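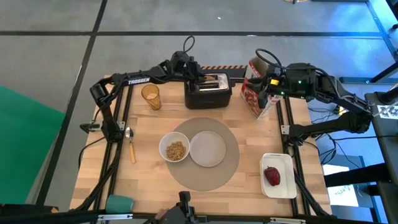 Breakfast for two, set out the night before

I started doing this in September, when our mornings got so rushed that my husband was eating cereal over the sink (he'll deny it). It takes six minutes before bed, and I promise you'll thank yourself!

1. Wipe the table and let it dry. Push the toaster toward the back so there's room to eat in front of it.
2. Stand the cereal next to the toaster, with a tall plastic cup for juice close by.
3. Lay a placemat down flat. A round woven one is my favorite, and it hides crumbs wonderfully.
4. Put a deep bowl on the left and a shallow dish beside it. They can touch, mine always do.

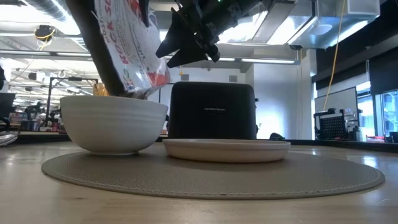
5. If somebody wants a crunchy snack on the side, tip the bag low over the bowl and pour slowly. Pour from high up and you'll be chasing pieces across the floor, as my friend Ro-un Sun did at our place, laughing the whole time.
6. Save the milk and the bread for morning. Toast goes on the shallow dish, where there's room to butter it.

Fold down the tops of any open bags before you turn out the light.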